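Moving boxes, again

October 30, 2024

Ok quick one, I have 15 minutes before the van place closes.

We are out of the Dosel street apartment by December. Eighteen boxes packed. Kitchen done except the pan I keep using. Books done — never again, I'm going to the libary from now on.

Things I learned this time. Small boxes for heavy stuff. Write on the SIDE of the box, the top is useless once they're stacked. Tape costs more than you think, I've spent 22 dollars on it so far and the last roll is nearly gone.

The junk drawer is the worst. Keys to what? Batteries, dead or alive, no idea. I gave up and tipped the lot into a bag marked "misc" and thats a problem for the new place.

Toys went better. One bin for keep, one for the Didari thrift store, and if it has a missing wheel it goes out. The store takes drop-offs in the morning only, and they don't want puzzles. Still have the puzzles.

Deposit question still open. The landlord wants 200 for the carpet, the stain was there when we moved in, I have the emails somewhere. Probably in misc.

More when we have internet again. Need to go get the van.
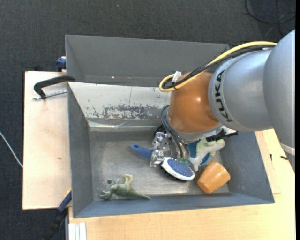

Odds and ends in a metal bin.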